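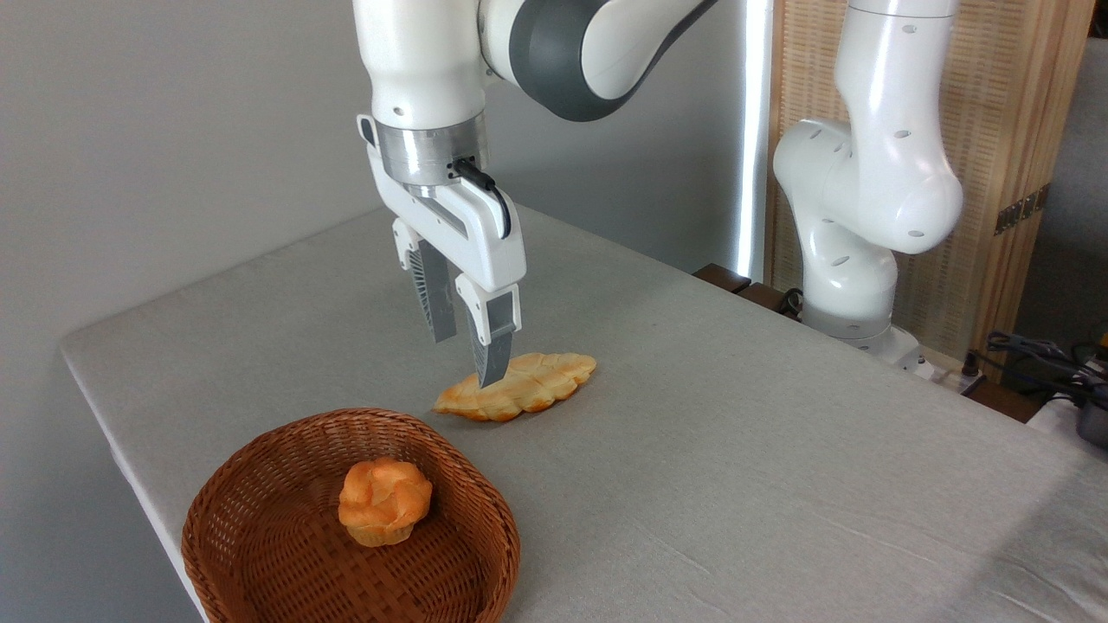 Brioche tressée : la tresse s'ouvre à la cuisson

farine_et_fil
Bonjour à tous. Je fais une brioche tressée presque toutes les semaines depuis décembre et j'ai toujours le même souci : les brins se séparent sur le dessus au bout de dix minutes de four. Le goût est bon, la mie aussi, mais la tresse ressemble à une fermeture éclair mal fermée.
Ma recette : 500 g de farine T45, 4 œufs, 120 g de beurre, 60 g de sucre, 20 g de levure fraîche, un peu de lait. Première pousse deux heures, façonnage à trois brins, deuxième pousse 30 minutes, four à 180 °C. Qu'est-ce qui cloche ?

Calado_C
30 minutes de deuxième pousse pour une pâte avec autant de beurre, c'est trop court. La pâte finit de lever dans le four et elle craque là où elle peut, donc entre les brins. Compte plutôt une heure et demie.
Carolina

pétrin63
D'accord pour la pousse. Je regarderais aussi le serrage. Si tu tires sur les brins en tressant, ils n'ont plus de place pour gonfler. Il faut les poser l'un sur l'autre sans tirer, et commencer par le milieu.

mie_de_rien
Commencer par le milieu, je n'ai jamais vu la différence. Je commence par un bout, je soude bien, et mes tresses tiennent.

pétrin63
Sur trois brins peut-être. Sur une longue tresse, le bout par lequel tu commences est toujours plus serré que l'autre.

farine_et_fil
Merci. Pour la pousse, il fait environ 23 °C dans ma cuisine. Je peux mettre la pâte dans le four à 40 pour aller plus vite ?

Calado_C
Non, ton beurre va fondre et la pâte va s'étaler. Laisse-la à 23 et prends le temps. Tu appuies avec un doigt : si la marque revient lentement, tu peux enfourner. Si elle revient tout de suite, tu attends.

H. Azevedo
Je ne suis pas d'accord avec tout ce qui précède. Le premier problème, c'est la farine. Une T45 de supermarché n'a pas toujours assez de force pour 4 œufs et 120 g de beurre. Prenez une farine de gruau. J'achète la mienne chez Provach, en sac de cinq kilos, et je n'ai plus de déchirures avec la même recette et les mêmes temps.
Hélder

mie_de_rien
Le gruau de Provach coûte presque le double. Ma mère faisait ses brioches à la T55 et elles ne s'ouvraient pas.

H. Azevedo
Avec combien de beurre ?

mie_de_rien
Moins, c'est vrai. 80 g je crois — je n'ai plus son cahier sous la main.

pétrin63
Autre chose : la dorure. Si elle coule dans les creux, elle colle les brins au mauvais endroit et ça tire quand ça monte. Une couche fine avant la pousse, une autre avant le four, au pinceau presque sec.

farine_et_fil
Je badigeonnais généreusement, une seule fois, juste avant d'enfourner. Je note.

farine_et_fil
Retour d'essai, le 1er septembre 2026. Même farine qu'avant, deuxième pousse d'une heure et demie, brins posés sans tirer, dorure fine en deux fois, four baissé à 170. Une petite ouverture à un bout, rien sur le reste. J'essaierai le gruau quand mon paquet de T45 sera fini.

Calado_C
Le bout, c'est la soudure. Pince les trois brins et replie-les dessous sur deux centimètres.

H. Azevedo
Essayez quand même le gruau, on en reparlera.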